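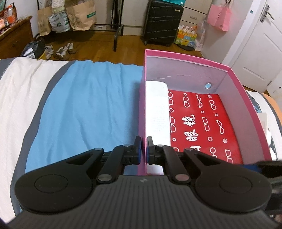
Bedroom sort, October

Gallery of the bedroom stage of the flat clearance, with notes on containers, contents and where each went. The first round covered the kitchen and is on its own page. Work on the bedroom began at seven in the morning and was finished before lunch. Captions by Jasper Vermeulen, weights by Ruxandra Dumitrescu on a Vuder parcel scale. All weights are in grams and exclude tape.

Method was the same as for the kitchen. Small loose items go into rigid boxes, soft items go into bags, and anything that has to travel upright stays out until the last load. The bed is used as the sorting surface and the floor as the holding area.

Box, pink edge
Open box with a pale lavender-white lining and a small round button in the back inner wall. Kept for small accessories. Empty weight 525.

Cloth, red
Printed with white outlines of spectacles, small circles and the characters 眼鏡 (spectacles). Stored flat. Marjan Daneshvar uses it for lenses only, so it does not go in with the dusters.

Container, white
Cylindrical, with faint print. Laid on its side along the inner wall of the pink-edged box, where it takes up the least useful space. Print too faint to be relied on for sorting — a paper label goes on before the lid of any outer carton is closed.

Bed covering
Light blue sheet. Used as the work surface because small items show up well against it. The sheet stays on until the end and goes in the last wash.

Blanket, quilted
White, grey border. Folded in thirds, then rolled from the short end. Rolled width 41 cm, which fits the standard Koltex bedding bag with a little to spare at each side. Do not use a vacuum bag: the stitching keeps the creases.

Shoes
Sneakers, side by side on the wooden floor. Soles brushed, laces tucked in. Shoes travel heel to toe in a cotton bag and are not placed under anything rigid.

Bag, dark
Soft, holds no shape when set down. Hand luggage. Esmaeil Amini asked for it to be left until the documents had been found, and it was the last thing closed.

Dresser, wooden
Top used for packaged items in assorted colours. Sorted by date and then by size. Opened packets were not packed. The dresser stays with the flat.

Rack, black metal
Brown paper shopping bags, with a printed plastic bag between them. Paper bags are limited to light goods; the handles tear before the base does. The rack comes apart with a 6 mm key and goes flat against the side of the van.

Suitcase, black
Hard shell, stood upright on its wheels in front of the white chest of drawers. Heavy items at the wheel end, clothing above. The first packing leaned when stood up, and the books were moved down one layer. Contents over 2370 at that point, winter clothing still to be added.

Chest of drawers, white
Drawers emptied from the bottom up. Runners wiped with a dry cloth. Carmela Villanueva is taking it, and it will be carried down with the drawers out and numbered on the back in pencil.

Box, teal
On top of the chest of drawers. Sewing things and spare buttons. Closed with one strip of paper tape, which comes off the surface without marking it. Ziltix tape was tried on the base and left residue.

Box, printed, and translucent bag
Both on the floor to the right of the suitcase. Gifts in the box, chargers and leads in the bag. Leads coiled by hand and tied with cotton tape. One lead without a matching device is being held for a month and will then be recycled.

Bag, pink paper
Hung on the wall. Receipts and instruction sheets. Nothing over A5 fits without folding.

Door, white
Lever handle, silver colour. Clear width checked before the chest of drawers was promised to anyone. The handle adds to the depth when the door is open, so the mover's blanket goes on that side.

Next page: Kermani Street hallway and store cupboard. Corrections to the weights should be sent to Ruxandra.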